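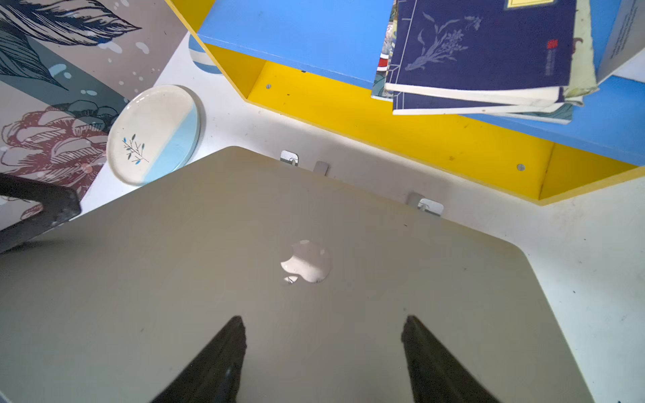
The Great Stevbridge Password Amnesty

Every November, when the clocks have gone back and the gutters are full, the Hindside neighborhood newsletter runs a piece urging you to do something sensible before winter. Last year it was furnace filters. The year before that it was furnace filters too, because the first piece had gone so badly. This year we are doing passwords.

I should come clean first. Until last month I had one password. It was the name of a dog, followed by the year we got the dog, and it opened my email, my bank, my library account, the water bill, and a website that once sold me a pair of boots. The dog has been dead for some time. The password was in excellent health.

Then the boot website wrote to say it had suffered "an incident." Companies love that word. It sounds like somebody slipped near the frozen peas. What it meant was that my dog and his year were now out in the world, and I had an evening of work ahead of me.

It took more than an evening. I sat down after supper thinking I had maybe a dozen accounts. By bedtime I had found 100, and I quit there out of shame. I had an account with a company that prints calendars. I had two with the same pharmacy, each under a different spelling of my street. I had one at Cordier, the lamp people, who went out of the lamp business and apparently now do something with insurance. I have never owned a Cordier lamp.

If you'd like to spend a dark evening the same way, I can tell you how I got through it.

Start with your email. Every other account sends its "forgot your password" messages there, so whoever gets into your email gets the rest for free. Give it a long password you have used nowhere else. Four or five unrelated words strung together will do nicely, and you can remember them. Don't pick a line from a song. You will hum it.

Do the bank next, then anything that has your card number saved. Turn on the second step, where they send a code to your phone or you get one from an app. Yes, it's annoying. I have been locked out of my own electric bill while the phone sat charging upstairs, and I'd still tell you to do it.

After that, close what you don't use. Some places make this easy. Others hide the button at the bottom of a page called "Preferences," under a question about how sad you are to be going. One outfit wanted me to call between 8 and 4, Eastern. I called. I was on hold for 19 minutes, and they played the same piece of piano music the whole time, and then a very nice woman told me I could do it online.

For whatever is left, use a password manager, or use a notebook. I know the notebook makes certain people wince. But a burglar in Stevbridge is after your television, and he isn't going to sit down in your kitchen and read. Keep it in a drawer, leave it at home, and tell one person you trust where it is. My brother-in-law keeps his on a sticky note under the keyboard, and I'd ask you not to do that.

The library is running a drop-in hour for this in the back room on Siltier Street, evenings at 7, through the end of the month. Bring your laptop and its charger, and your phone, since the codes go there. They won't type your passwords for you and they don't want to hear them, so please don't announce yours at the desk. There's coffee. It's library coffee.

Furnace filters will be back next year. You should probably look at yours anyway.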